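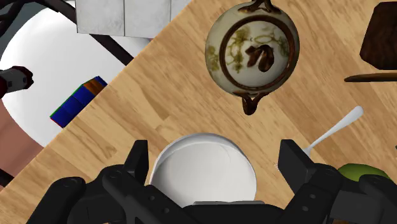
Retaining wall on Hegde Street to be rebuilt after second lean reading

Aug 15, 2023

Work starts next week on the block retaining wall behind the Hegde Street row houses, after a second set of readings showed the top course still moving out toward the parking side. Gamon has the contract. The job is expected to take 24 working days, weather allowing.

The wall was first flagged in January, when a resident reported a gap opening between the cap blocks and the walkway. An inspector put markers on it and came back in spring. More movement, mostly in the middle stretch by the storm drain.

"It's water," said Deepika Thomas, the site engineer for Gamon. "There's clay packed right up against the back of the block and no gravel to speak of. The drain pipe is there but it's full of silt. Every heavy rain the soil swells up and pushes."

Crews will dig out behind the wall, take down the middle section and reset it on a new compacted base. Clean stone goes in behind, wrapped in filter fabric, with a new perforated pipe running out to the curb. The two end sections stay up for now. They were plumb at the last check, Thomas said, and will get drainage only.

Some 3,000 blocks are coming out. Most of them can be reused, but 947 new ones have been ordered to cover the broken and the badly worn. Color may not match at first – the old block has had years of sun on it.

Parking along the wall closes Monday and stays closed until the backfill is in. Residents with assigned spots there have been moved to the lot at the north end. Tags were mailed last week. Anyone who did not recieve one should call the property office before the weekend.

Satish Mathew, who owns the end unit, said he was glad to see it moving but wished it had been sooner. His back steps have pulled away from the house by the width of a finger, he said, and he has patched the joint twice with caulk. The steps are not part of the contract. Thomas said the crew would look at them while the trench is open, and send a seperate price if the footing needs work.

The walkway on top of the wall also closes. Foot traffic goes around by the mailboxes. Strollers and wheelchairs can use the ramp on the north side, which stays open the whole time.

Trees: two small maples come out, both within a few feet of the wall. The big oak stays. Digging near it will be by hand, and the trench bends to miss the larger roots.

Hours are 7:30 to 4, weekdays only. No saw cutting before 9. Expect dust, and keep windows on the back side shut when the cutting is going on.

Seeding and walkway repairs follow once the wall is signed off. No date yet for those.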